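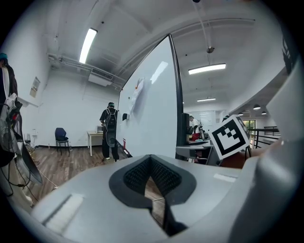 **Deolinda Henriques**

## 6. Showing the gripper to visitors

This section covers the open day in the Cardoso room and any smaller visit you run the same way. It assumes you have finished sections 2 to 5 and that the Nirnetti hand gripper already records cleanly at your own desk. If it doesn't, stop here. A crowd has never fixed a bad recording.

I should say where I stand. The September open day was described in the Cladura newsletter as a robot that "learns by watching." What visitors saw was a person squeezing a hand tool over a table, and later an arm repeating a policy trained on 400 such recordings. Both are worth seeing. Please describe them as what they are.

### 6.1 Before the doors open

1. Charge both battery packs overnight. The charge light is optimistic. Check the percentage in the Celedus menu and don't start under 70.
2. Wipe the fiducial marker on the finger with a dry cloth. Look at it under the ceiling lights from the angle the camera has. Glare on the marker is the most common fault we get, and the software reports it as "tracking good."
3. Check the black pad in the V of the gripper. The mesh in the middle should sit flat, with no lint or crumbs of foam in it.
4. Open and close the finger slowly and watch the preview. The marker should stay readable through the whole stroke. If it drops out near the closed position, go back to 4.3.
5. Walk the floor. Thin cables cross the wood planks, and they have to be taped down or moved before anyone comes in.
6. Put the visit plan on the whiteboard, high up, where people standing at the back can read it. Use a magnet as well as tape.

> **Caution:** The whiteboard moves. Set the wheel locks, then push the board to make sure they hold.

> **Note:** People come in with backpacks and shoulder bags, and they turn around without thinking. Keep the small white table clear of the main path or expect whatever is on it to get knocked.

### 6.2 The hand demonstration

1. Hold the tool by the grip and point it at the work surface. Don't point it at the visitors.
2. Say what the task is before you start. "I am going to put this cup on this plate" is enough.
3. Start the recording and wait for the tone.
4. Do the task once at normal speed. Resist slowing down for the audience. Slow recordings look lovely and train badly.
5. Stop the recording.
6. Play it back on the monitor straight away, including the parts where your hand wobbled.
7. Offer the tool to a visitor. Keep the strap on their wrist.

The visitor's turn is the best part of the whole event and I say that as someone who didn't want it in the program. Most people close the finger too hard and lose the object. Let them. Then show them their own clip.

> **Note:** Visitor clips go in the folder marked GUEST and are deleted at the end of the day. They do not go in the training set, whatever anyone from Cladura suggests over lunch.

The camera on the tool is wide. It sees the ceiling, the railing, the desks at the back and anybody standing near them. Tell people this before you record. Put up the sign at the entrance too, but don't count on the sign – I have watched a whole group walk past it. Anyone who would like to stay out of the recording should be shown a spot behind the operator, and the operator should then avoid swinging around to talk to them. Pause the recording first.

### 6.3 The arm demonstration

1. Fence off the arm with the low barriers. Keep one person on the stop button who has no other job, including answering questions.
2. Load the policy named in the day's plan. Don't load a newer one that somebody trained last night.
3. Run the task 13 times in a row and write each result on the board, success or failure, in plain sight.
4. Leave the failures up.

Step 3 started an argument. Lucía Zabala wanted three runs and a round of applause, and she had a point about attention spans. But three good runs prove very little, and the visitors who ask the sharpest questions know it. We settled on the full set with people free to wander off partway through, and Lucía does the talking while it runs.

> **Caution:** Do not reach past the barrier to reset the object while the arm is live. Press stop, reset, release. This applies when you are in a hurry as well.

### 6.4 Questions you will get

**"How reliable is it?"** Read them the number on the board. The Celedus brochure says 100 percent on "standard household objects." I have asked for the list of objects and am still waiting.

**"Could it work in my kitchen?"** We haven't tried it in your kitchen. It was trained on this table, in this light.

**"Is that a real robot?"** People ask this about the hand tool. No. The jaw matches the one on the arm, and a person supplies the rest.

### 6.5 Packing up

1. Empty the GUEST folder and check that the backup has not copied it.
2. Photograph the results on the whiteboard before wiping it.
3. Fit the finger cover. The marker scratches easily and spares are slow to arrive.
4. Log any dropouts with the time of day. Glare gets worse around four in the afternoon, when the sun reaches the window by the railing.
5. Return the barriers to the store room and sign for them.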